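# Why does everything go smeary when it moves?

When I was eight I had a favorite seat on the school bus, second from the back on the left, and I spent a whole winter trying to read the fence. There was a long fence outside the Bellar paint factory with words painted along the bottom, very small, and every morning the bus went past it too fast. All I ever got was a gray stripe with a bit of red in it. It drove me bananas.

My friend Mairéad said I needed glasses. I did not need glasses (well, I do now, but that's a different story). What I needed was somebody to tell me how seeing works, and since you might have a fence of your own, I'm going to have a go at telling you.

## Your eye takes a little while

Light bounces off the fence and goes in through the black dot in the middle of your eye, which is called the pupil. It's a hole! I still find that strange. At the back of your eye is a thin layer called the retina, and it's packed with tiny cells that catch the light and send signals to your brain.

Those cells are fast, but they aren't instant. Each one gathers up light for a small slice of a second before its message goes off. If the thing you're looking at stays put, the same bit of light keeps landing on the same cells and everything looks sharp. If the thing slides along, its light gets spread over a whole row of cells, a bit like dragging your finger through wet paint. Red post, white letter, green grass, all of it lands in the same place one after another, and your brain gets the mixture.

So that was my gray stripe. The letters were all there. They were just on top of each other.

Cameras have the same trouble. A camera lets light in for a short time, and whatever moves during that time gets smeared across the picture. It works the other way too: if the camera moves and the world stays still, you still get a smear, only now it's the whole world that's gone soft. 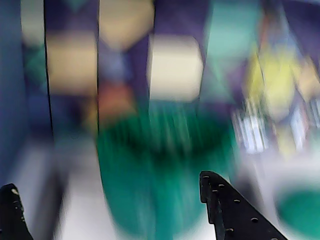 Photographers call it motion blur, and they can have more or less of it by choosing how long the light gets in. On a sunny day there's plenty of light, so a very short time will do and a running dog comes out with every whisker. In a dim room the camera needs longer to collect enough, and that's why indoor birthday pictures so often have somebody's arm turned into a noodle.

My uncle Fergal Dolan took pictures at every family party for years and he never once used enough light. I have an entire album of noodle arms. There's one where my cousin Aisling is blowing out her candles and she seems to have three noses.

## Try this with your finger

You don't need anything for this one except a finger and a bit of space.

1. Hold one finger up in front of your face, at about the distance you'd hold a book.
2. Keep your head still and wiggle the finger from side to side, quite fast. Look at your fingernail.
3. Now stop. Hold the finger still and shake your head from side to side instead, as if you're saying "no, no, no" to a plate of cold sprouts. Keep looking at the nail.

Did you notice? When the finger wiggled, it went blurry. When your head wiggled, the finger stayed pretty clear, even though your head was going back and forth like mad!

I love this. The reason is inside your ears. Deep in each one, further in than any cotton swab should ever go, there are three little curved tubes filled with liquid. When you turn your head the tubes turn too, but the liquid lags behind a bit, and tiny hairs in there feel it push. They tell your brain "we're turning left!" and your brain tells your eye muscles to roll your eyes right by the same amount. It happens so quickly that you never notice your eyes doing it.

But your ears can't feel your finger moving. For that, your eyes have to watch the finger and chase it, and chasing is a lot slower.

## The trick your brain plays with mirrors

Stand close to a mirror and look at your left eye. Now look at your right eye. Now the left again. Back and forth, a few times.

You can't see your eyes move. They're moving, and if a friend stands beside you and watches, your friend will see them jumping about. You'll only see them looking this way, and then looking that way.

Your eyes make these jumps all day long, and they're making them right now to get along this line of words. Each jump has a name, a saccade (say it "suh-KAHD"). During a saccade the whole world goes whooshing across your retina, so it really ought to look like the view from my bus. Your brain turns down the seeing while the jump is going on, and then fills in the gap afterward so you don't feel anything missing.

I tried the mirror one on my neighbor Mr. Venckus, who used to mend watches and doesn't believe anything until he's tested it. He was in my hallway for most of an afternoon. His tea went cold and he asked for another.

## What about when you spin?

Ah, spinning. You know the liquid in those ear tubes? If you spin for a while, it catches up and starts going around with you. Then you stop, and the liquid doesn't. It keeps on sloshing, your ears keep saying "we're turning!" and your eyes keep sliding to fix a turn that isn't happening. So the room seems to swim past, again and again, until the liquid settles down.

Please do your spinning on grass, away from anything hard or pointy. (I once did mine beside a rosebush. I was picking bits out of my sweater until lunch.)

## Beating the blur

There's a way to read the fence, and I wish I'd known it back on the number 217 bus. Don't stare straight ahead and let it all slide by. Pick one spot on the fence in front of you and follow it with your eyes as you go past, turning your head if you need to. For a moment your eyes are moving along with that spot, so its light stays on the same cells, and it comes out clear. Then flick your eyes forward, pick another spot, and do it again.

Photographers do this as well. They swing the camera along with a bicycle or a racehorse, so the rider comes out sharp and the background turns into streaks. It's called panning, and it takes a lot of practice.

You can practice the eye version from any car or train window, as long as you aren't somebody who gets carsick. If you are, look far away at the hills instead. Far-off things slide past much more slowly, so they hardly blur at all.

I did go back to the Bellar fence, by the way, one March when I was all grown up, and I walked along it so there'd be no blur whatsoever. It said NO PARKING, and then a bit farther on it said NO PARKING again.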